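Speaker notes, grippers talk, Mon 24 June
(slides are mostly pictures, so don't read them out, just talk)

Slide 1. Hello, thanks for having me, say who I am. Mention that Hiu-tung Lui did half the work and is at the back, so the hard questions can go that way. Quick show of hands: who's swapped a gripper this year? Who's swapped one and then swapped it straight back again? (I've done both. In the same afternoon.)

Slide 2. Why we did this. In April we had 2 grippers on the bench and a lot of strong opinions. The Anden is the plain parallel one, two fingers, open and close. The Kioko has the soft pads and the clever wrist. I was Team Kioko, and I said so loudly, so enjoy the next ten minutes.

Slide 3. The set-up. Same arm, same controller (the Sundau box, old firmware, please don't ask), same camera position. We did 300 picks with each gripper, so 300 for Anden and then 300 for Kioko. Bottles, small soft things, odd shapes, all coming out of a basket. We started with everything lying flat on the table and it was far too easy — both of them looked brilliant and we learnt nothing at all.

Pause here, let people grumble about sample size.

Slide 4. What went wrong with the Kioko. The pads are lovely on anything soft but they're fat! Getting down between an object and the wall of a basket is a squeeze, and most of our misses were the outside of a pad touching the rim on the way in. The camera was fine, the grasp point was fine, there just wasn't room. Tell the story about me blaming calibration for a whole day and redoing it over and over while Hiu-tung quietly measured the fingers with a ruler.

Slide 5. What went wrong with the Anden. Slips, mainly. Smooth bottles held too high up would swing and turn in the fingers. We stuck some 70 grit on the tips for a laugh and it helped a lot, though it scuffs the labels, so I wouldn't do it on anything you're selling. 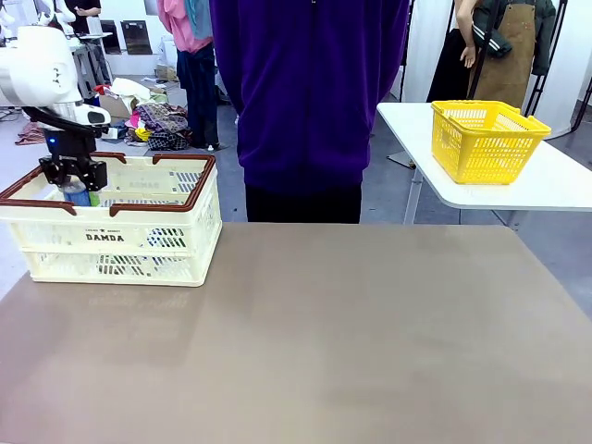 Going in from straight above was the other big thing. If you tilt the wrist even slightly, the far finger comes down on whatever's next to the thing you want, and then you've got a fallen bottle and a worse problem than you started with. We ended up with a rule in the planner: straight down first, tilt only if the first try fails. Same rule for both grippers, to be fair to them.

Slide 6. Where we are now. The Anden is staying on the arm for basket work and the Kioko goes on for cloth. I'd like to try the Pitasach quick-change plate next so I can stop hunting for the hex key.

Slide 7. Questions. If somebody asks about force sensing, say we haven't got any yet and look at Hiu-tung. If it runs over, skip the cable slide, it's at the end anyway.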